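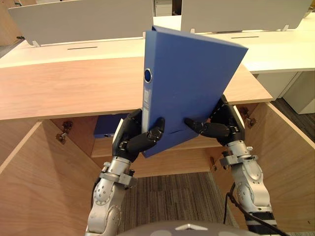
Ring binders or just scan the lot?

landisico_lad
Moving to smaller office in March and been told to "sort the binders". Blue ring binders mostly, the tall kind with the finger hole in the spine. Going back years. Do I keep them, rebox them, scan them? Labels on half are tiny and faded. Help pls

standano
Scan. We did 3,000 pages last year, took 7 evenings with a sheet feeder. Binders went to the charity shop. Never missed one.

paperclip_imus
Disagree. Scanned files get dumped in a folder called MISC and thats the end of them. A binder on a shelf you can find. Relabel first, big letters, thick pen, then see what you've got.

standano
Only if you're lazy with file names

paperclip_imus
Everyone is lazy with file names

agbayani22
Check what you have to keep before anyone bins anything. Our accounts ones had to stay on paper, boss's rule. Rest went in the shredder.

Also don't overfill. Rings go out of line and then every page snags. Two thirds full, no more. Store upright, spine out, not flat in a pile

landisico_lad
Ok that explains the snagging. Some of these are rammed. Any way to fix bent rings?

agbayani22
Not really. Pliers if you're patient. I'd buy new, or swap to lever arch for the fat ones

standano
Lever arch takes up more shelf tho. He said smaller office

paperclip_imus
Then thin them out!! Pull the duplicates. I got more than 20 binders down to a single shelf just doing that. One at a time on a clear desk, finish it, put it back, next. Dont open five at once, you'll never get home

landisico_lad
Right. Relabel, thin out, ask about the accounts stuff, then maybe scan whats left. Will start tomorow

Comments

quietstapler: the pull-out spine labels are worth paying for, stick-on ones peel

Imus reader: still team scanner

We use cookies to remember your settings. Accept / Manage
Sign up for the newsletter and get new threads by email.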